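Melina Michailidis wrote the first version of the bench rules at Tullside on one sheet of paper, taped beside the door. The current version runs to 9 pages. She says she would like it shorter.

"Most of it is about the person, and where their hands are," she says. "The arm does what it's told. People reach in to fix something small and forget it's live."

The rule she gets asked about most is the speed limit. Any new task runs at 81 millimeters a second until it has finished 200 cycles without a stop. After that the operator can ask for more, and a second person has to sign.

Operators complain about the number. "They think it's slow, and it is slow," she says. "I picked it after watching people pull their hands back. I wouldn't defend the last digit."
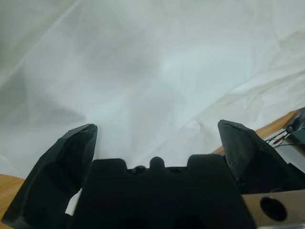 Soft materials get their own section. Stavros Psarras, who runs the evening shift, asked for it in July. A rigid part is either in the fingers or it isn't, he says, but a sheet can be half held and still look fine from the operator's chair.

"So we say open, back off, look, then try again," Psarras says. "No tugging. If it takes more than 4 tries, you stop and write it down."

Cables are on the same page. They have to be checked by hand at the start of a shift, along the whole length, with the power off. Michailidis wants that line moved to page one.

She is less sure about the sign-off sheets. Two people are supposed to read them at the end of each month, and lately it has been only her. Her next draft drops three of the boxes and keeps the one for comments, where operators write what went wrong in their own words.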